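This website uses cookies to remember your region and the contents of your order. By continuing to browse you accept their use. Accept | Manage settings

Prindia 285 Tournament Tennis Net

Manufactured by Grustmont for clubs, colleges and tournament organizers

The Prindia 285 is a full-size tennis net intended for permanent and temporary courts on which competitive play takes place. It is supplied to the regulation length for doubles and may be fitted to any pair of posts that accepts a standard headline cable. A singles version is available on request and is priced separately.

Construction

The body of the net is knotted polyethylene twine, black, with a doubled mesh across the upper six rows. These rows receive most of the wear during a match, particularly from flat first serves and from players reaching across the tape. The lower rows are single mesh, which keeps the overall weight down and allows two members of the grounds staff to carry and hang the net without a trolley.

The headband is white vinyl-coated polyester, sewn with four lines of lockstitch. The side bands and bottom band are of the same material in black. Each side band has a sleeve for a fiberglass dowel. Dowels are included.

The headline cable is coated steel with a loop at each end. Customers whose posts have an internal winder should state this at the time of ordering, so that the cable can be supplied with one plain end.

Installation

Posts should be upright and firmly seated before the net is hung. Attach the cable at the fixed post first, pass it over the far post and take up the slack with the winder. The center strap is then fitted and adjusted until the top of the net stands three feet above the court at its middle. Side lacing is completed last. The tension should be checked again on the following day, as a new cable will settle overnight.

The winder should never be used to correct a leaning post. Damage caused in this way is excluded from the warranty.

Care and storage

Nets on outdoor courts should be slackened at the close of play. Where courts are out of use for the winter, the net should be taken down, brushed clean, dried fully and stored flat or loosely rolled. The headband may be washed with mild soap and a soft brush. Solvents and pressure washers must not be used.

Repairs

Small breaks in the mesh should be mended promptly. A repair kit containing matching twine, a netting needle and a length of headband tape is sold under the name Mussa. Headbands can also be replaced at the Grustmont workshop in Akley. Nets received by the end of February are returned before the outdoor season opens.

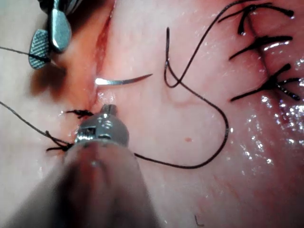
Suture strand held in the jaws of an instrument.

Warranty

The net is covered for 2 years against faults in material and stitching. The warranty applies to the original purchaser and is not affected by use on clay, hard or artificial grass courts. Fading of the bands is regarded as normal wear.

Ordering and delivery

Item code: 4000. Nets are dispatched singly in a canvas bag. Organizers requiring nets for several courts are advised to order well ahead of the event and to name one person to receive the delivery. Orders placed after Wed 6 May will be dispatched with the summer consignment.

Unused nets may be returned in the original bag. The cost of return carriage is met by the customer.

Comments (3)

Bülent Güler
We put these on our four clay courts last season. The doubled mesh has held up well. I would have liked a heavier center strap, ours slips a little and has to be reset between matches.

courtside_m
Does the cable with the plain end cost extra? The page does not say.

Oğuzhan Tatlı
It did not when I ordered, but that was last year. Mention the winder type on the form or they will send the looped one. I had to wait another week for mine.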